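Snack box, bedroom table
Gallery by Kaede Takagi

Two pictures from the small bedroom at Pustbridge, where we keep the snack box. Pylyp Derkach looks after it with me, and the people at Stirkberg chip in towards it. Most of what goes in is sweet: little cakes, biscuits, crackers, and whatever is on offer at Mykhailiuk when one of us goes past. Everything is individually wrapped, which is a rule we made after the first summer, when an opened bag of crackers went soft and had to be thrown out.

The box lives on the patterned tablecloth. The cloth was bought for the kitchen and turned out too long for the table there. It is wipe-clean and the crumbs show up well on the plain part, so it stayed in the bedroom.

Click a picture for the larger size. Captions are mine. Pylyp has corrected the snack names where he could.

1. Milk cake and sponge cake

A pink and white wrapper and an orange and white cake packet on the cloth, with the open box to the right. The orange one has a sliced sponge cake on the packet and "50%" printed on it. The dark green box at the back holds crackers, and the white bag with the big red characters is the corn one. Flowered duvet behind, the green and white striped one, and the trees outside the window.
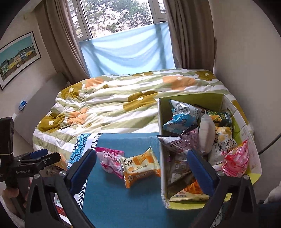 2. The box and the long side of the cloth

Plain teal-blue cloth with the fold creases still in it. The Greek key border runs down the left, and past it are the tile patterns, including the round one in green, red, pale blue and purple that people always ask about. It came like that from Hutance and I have not seen the same print there again. In the box there is a shiny blue and white packet in the far left corner, a cream-yellow one with orange patches in the far right, and a crinkled pink-red striped one nearer the front.
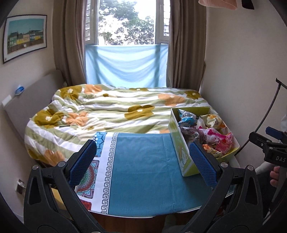

Pustbridge, August

A few notes for anyone adding to the box. Small packets are best, as the large ones stop the rest from lying flat. Please leave out anything with a chocolate coating until the weather cools down. The room gets the sun from midday and the curtains only do so much.

The last shop came to 1,180, and 3,000 is set aside for the next 2 months. Receipts go in the drawer under the kettle in the kitchen. If you want a particular cake bought again, keep the wrapper and leave it with the receipts, so whoever goes to the shop can match it.

Pylyp is doing the next shop. Requests to him by 4 in the afternoon, please.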